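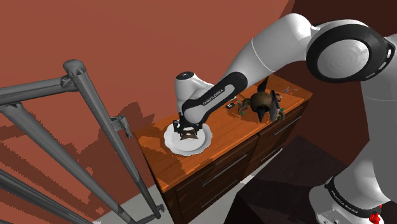
Posted by Boonchu

Version 38 of the Zalla plate reverb is out for registered users. The decay control now runs in finer steps, and the pre-delay can be locked to the host tempo up to 200 ms.

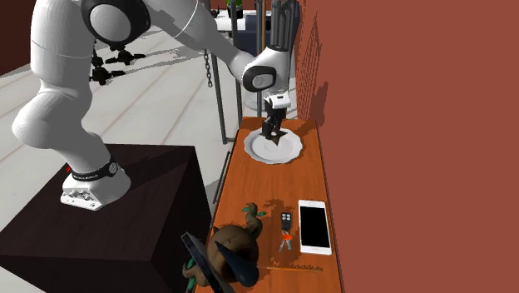
The low-cut filter has moved ahead of the tank – old sessions load with the previous order unless you switch it by hand. Processor load on a stereo bus is lower at 96 kHz and unchanged at 44.1. Presets saved in the April beta need to be saved again. 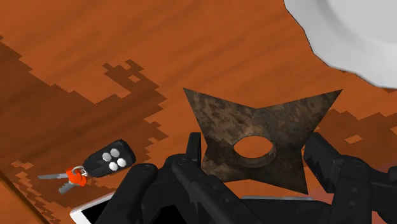 Purkum writes that the new filter order suits vocals, but that a cut at 70 Hz still leaves too much boom on toms.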